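Moving a sourdough starter to a cold house, is it dead?

Fesmont Home Help > Kitchen and Baking

Danuta Wysocka
Posted in March, 9 replies hidden

Hi all, hoping someone can talk me down. We moved house a fortnight ago and my rye starter, which I've had going since my daughter was in infants, has more or less given up. In the old flat it doubled by lunchtime if I fed it at breakfast. Now it sits there like wet cement. There's a bit of greyish liquid on top in the mornings and it smells sharp, a bit like nail varnish remover. No fur, no pink streaks, I've checked with a torch.

The new kitchen is at the back, on the north side, with a stone floor and a window that doesn't shut properly. I'm feeding it the same as ever, a spoonful of starter with equal weights of flour and water, once a day.
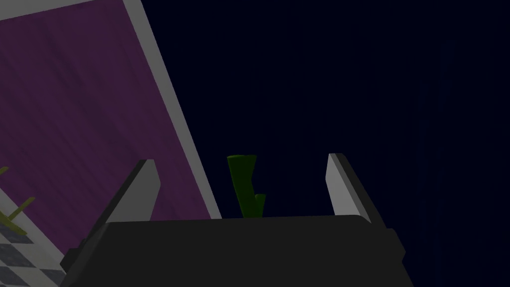

The other thing that changed is the flour. I used to get a stoneground rye from the mill shop at Lallitz but it's too far now, so I'm on the supermarket one. Could it be that? I'd hate to start again from nothing, I know it's only flour and water but I'm daft about it. I also baked a loaf with it at the weekend, 490 g of flour and my usual recipe, and it came out like a doorstop. The dog wouldn't even have it.

King-fai Shih
Not dead! Grey liquid and a nail varnish smell means it's hungry, that's all. Mine does it every time I go away.

What I'd do is tip most of it out, keep a teaspoon or so, and give it a much bigger meal than you have been. I do one part starter to five parts flour and five parts water. Use water that feels just warm on your wrist, and put it somewhere cosy. Top of the fridge is good in some houses (not in mine, the fridge is built in), or in the oven with only the light on. Put a note on the oven door!! I once preheated mine with the jar inside and had to beg a spoonful back off my sister.

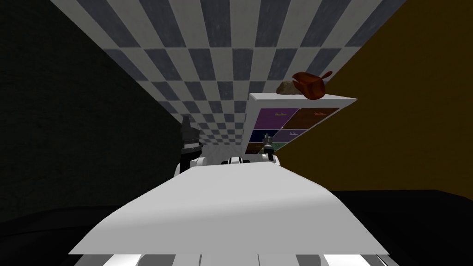 You want it at 77 Fahrenheit if you can manage it, so 25 in real money. I've got an old Jillik thermometer meant for fish tanks and I stick the probe on the side of the jar with a rubber band. Do that morning and night for a few days and don't bake with it until it's doubling again. The spare can go in pancakes, although with that smell I'd bin the first couple of lots.

I doubt it's the flour. Rye is rye as far as the starter's concerned, as long as it's wholegrain. If you've picked up a light rye by mistake it will be slower, so have a look at the bag.

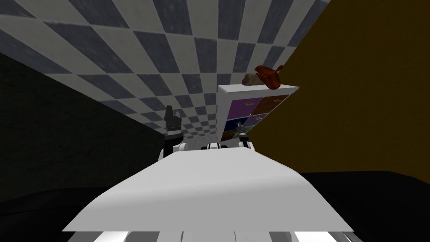 Indoors, checked surface across the upper left and centre.Feng-yi Tseng
Just chuck it and buy a dried one, takes a week. Mine cost less than the flour I wasted trying to save the old one.

Danuta Wysocka
Feng-yi, I couldn't, it's got a name! King-fai, I looked at the bag and it is light rye, so I feel a right wally. I've got it in the oven with the light on now and it's had its big meal. There were a few bubbles up the side after tea. I'll order some proper wholegrain and carry on twice a day.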